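Two-Arm Assembly Bench: Project Report
Krum Softić, Bestmont shared workshop
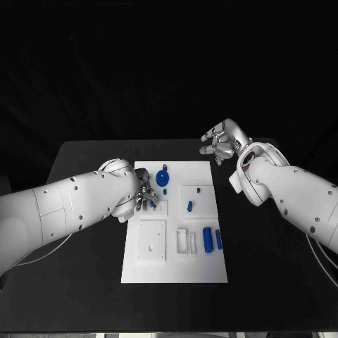

The goal for the term was to get both arms working on one task board without running into each other. I built the setup in a corner of the workshop and named the control program Tetteh. It runs on my own laptop.

The board holds white fixtures and blue parts, including pegs, cylinders and a gear-like disc. I started with the pegs, one hand at a time. The other arm has to wait clear of the board – my first version let both move at once and the wrists bumped.

Most of January went into finger positions. I saved 14 poses for each hand and set the closing speed to 40 percent. At full speed the fingers pushed the pegs over before they had a grip. I also hung black cloth behind the table, which made the parts easier for the camera to pick out.

I logged 500 peg attempts in total. The next step is the gear disc, and then passing a part from one hand to the other. The cables still need proper clips along the table. I plan to fit those before the next round of tests.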